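Pen trays vs. cups, settle this for me
Oltatden Boards > Desk & Paper > Storage

pilby_notes
Jan 6, 2024
OK so I finally gave up on pen cups. I had four of them on my desk and every one was a graveyard. Dead markers at the bottom, the good stuff jammed in nib up so the ink drained away from the tip. I dumped them all out over the weekend and tested every pen on a scrap pad. 157 pens! 60 of them went straight in the trash.

What survived is going flat. My question is whether I need dividers or whether one open tray is fine. My sister says open trays turn into a junk drawer in a month. She may have a point, I've seen my junk drawer.

hosumhank
Dividers. I bought a Mudgway insert in September and I haven't dug for a pen once. Fine liners left, markers right, pencils in the long slot. Open tray is a cup lying on its side, sorry.

inkandcrumbs
Disagree with Hank!! Dividers are great until you buy one fat marker and it doesn't fit any of the slots. Then it lives on the desk, and then its friends move in. I'm team open tray with paper in the bottom. Leaks go on the paper, you swap the paper, done.
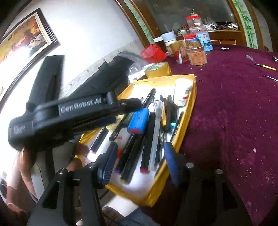 trayconvert
Member, Storage board regular
Yellow tray, white paper lining, everything in together on a slant. Markers, a clear pen, the blue and red eraser riding on top so it can't sink. The colored bits on the caps are how I find stuff, red band, yellow-green ring, green cap. I don't sort beyond that and I'm fine with it.

hosumhank
See, that would make me itch. Two blacks next to each other and I'm going to grab the wrong one every single time.

trayconvert
You'd grab the wrong one once and then you'd learn the caps lol

pilby_notes
Oh I like the paper idea a lot. What are you lining it with, regular printer paper?

inkandcrumbs
I use printer paper, folded up a little at the sides. Shelf liner was too grippy for me, the pens wouldn't roll out of the way when I went looking for something.

hosumhank
How many pens are you planning to put in one tray though? You've got about 140 minus whatever.

pilby_notes
157 minus 60, Hank. So 97, and no, they're not all going in one. Daily stuff in the tray, the rest in a shoebox in the closet.

hosumhank
Fine, math is not my thing. Still say dividers for the shoebox.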